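Setting up the wrist view in a simulated cell

Updated December 23, 2023

The Santoso cell is the one everybody inherits, so sooner or later you will be the person who has to make its wrist view behave. The job takes one coffee if you follow the steps in order and two if you are like me.

Open the Triltcombe scene, let it load fully, and bring up the wrist view. 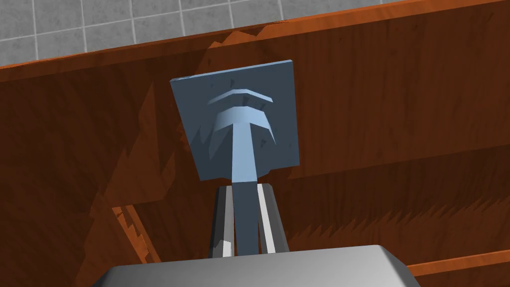
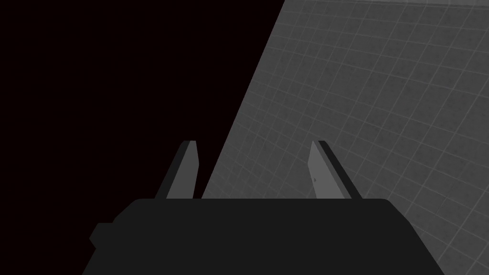

Wrist view, simulated: fingers at the stem of the blue handle (first) and open with nothing between them (second).

1. Save a copy of the scene file. Do it now. I'll wait.

2. Check that both fingertips are inside the view with the gripper open. If one has wandered off, fix the mount angle and leave the lens alone.

3. Set the render size to 462 by 364. The default is larger and prettier, and Flernanex chokes on it.

4. Look at the shadows. Saw-toothed edges on the wood mean the shadow map is too coarse. Double it once. Doubling it twice buys you a slideshow.

5. Move the gripper to the handle and close it slowly – 300 simulation steps is plenty. If the stem jitters, lower the contact stiffness and try again.

6. Open the fingers, back away and swing the wrist to the side. A big patch of black on one side is normal if the view runs past the floor grid. Black everywhere is a missing light, usually the one you deleted.

7. Repeat steps 5 and 6 with seed 2, then export the settings to the Pradivham folder. The old ones in there date from May and should be overwritten without ceremony.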